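7 Preparing the Appliance for First Use

7.1 Before You Begin

Read this section in full before connecting the Husa countertop steamer to the power supply. Keep the manual near the appliance for later reference. Users who have received the steamer through the Hofstetter residential kitchen program should also read the program leaflet, which sets out the arrangements for replacement parts.

Place the appliance on a level, heat-resistant surface. Leave a clear space on all sides and do not operate it beneath wall cabinets, shelves, or curtains. Steam rises quickly once the water boils and may damage painted or veneered surfaces.

CAUTION: Do not use an extension cord. Connect the appliance only to a grounded outlet of the voltage shown on the rating label.

7.2 First Cleaning

1. Remove all packing material, including the cardboard insert under the tray.
2. Wash the tray and lid in warm water with a mild dish detergent. Rinse and dry thoroughly.
3. Wipe the inside of the base with a damp cloth. Do not immerse the base in water.
4. Fill the base with clean water to the lower mark, fit the tray and lid, and run the appliance empty for 9 minutes.
5. Switch off, unplug, and allow to cool. Discard the water.

NOTE: A slight odor may be noticed during the first run. It should not return in normal use. If it does, discontinue use and contact the Gedia service desk.

7.3 Filling and Loading

1. Check that the plug is disconnected.
2. Pour cold water into the base. The level must stay between the lower and upper marks. Do not add salt, vinegar, stock, or flavoring to the water.
3. Seat the tray on the base and press lightly until it rests evenly.
4. Arrange the food in a single layer. Allow space between items, as dough products expand during steaming.
5. Fit the lid, connect the plug, and turn the control to the desired time. 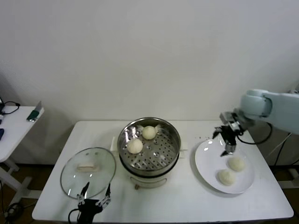 Figure 2. Steaming tray loaded with two buns, lid removed.

Frozen items may be loaded without thawing, but the steaming time must be extended. Consult the table in Section 8 for suggested times. Food containing meat or egg must be checked with a food thermometer before serving.

CAUTION: Escaping steam can cause serious burns. Use oven mitts when lifting the lid, and tilt it away from the face and arms. Never reach over the appliance while it is in operation.

7.4 Adding Water During Use

For steaming times longer than those given for one filling, the water must be replenished. Switch the appliance off before adding water. Pour slowly, using a jug with a narrow spout, and do not exceed the upper mark. If the base has boiled dry, the thermal cutout will operate. Allow the appliance to cool completely before refilling.

7.5 Removing Scale

Hard water leaves a white deposit in the base, which lengthens heating time. Descale when the deposit becomes visible, using Drodent descaling powder or plain citric acid.

1. Dissolve the descaler in warm water as directed on its package.
2. Pour the solution into the cold base and leave it to stand. Do not switch on.
3. Empty the base and rinse it 2 times with clean water.

Questions concerning this section may be addressed in writing to Nerys Rowlands, Product Information, at the address on the back cover. State the model and serial number in all correspondence.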